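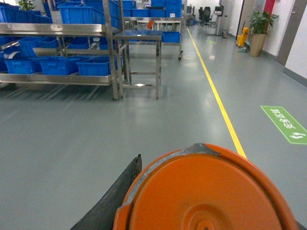 Unit 4: Likelihood of Confusion in Trademark Review

Course Handouts / Intellectual Property
Sternville Business Law Program
January
2 min read

4.1 The basic test

A later mark can be refused if buyers are likely to think its goods come from the owner of an earlier mark. The two marks do not have to be identical. The examiner compares them as a whole in sound, look and meaning, then compares the goods or services listed in each application.

4.2 Related goods

Goods are related when the same buyer could meet both under conditions that suggest one source. Direct competition is not required. Class numbers are an office filing tool and do not settle the question. Two marks in one class may coexist, and two marks in different classes may conflict.

4.3 Problem

Guvgate sells garden gates and has registered GUVGATE for metal fencing. Clomport applies to register GUVGAIT for wooden fence panels. Both sell through builders' supply stores. Durrani, a payroll software firm, applies for GUVGATE in its own field.

Sound: the Clomport mark is likely to be spoken the same way as the registered mark. The change in spelling carries little weight.
Goods: close for Clomport, remote for Durrani.
Strength: GUVGATE is a coined word, though "gate" describes part of the owner's business.

4.4 Evidence of actual confusion

Misdirected orders and emails are useful but not required. Suppose Guvgate produces 26 misdirected emails out of 2,000 received. State what weight you would give them, and whether the senders were buyers.

Written answers: up to 1,000 words. Cite section numbers from this handout where you rely on them.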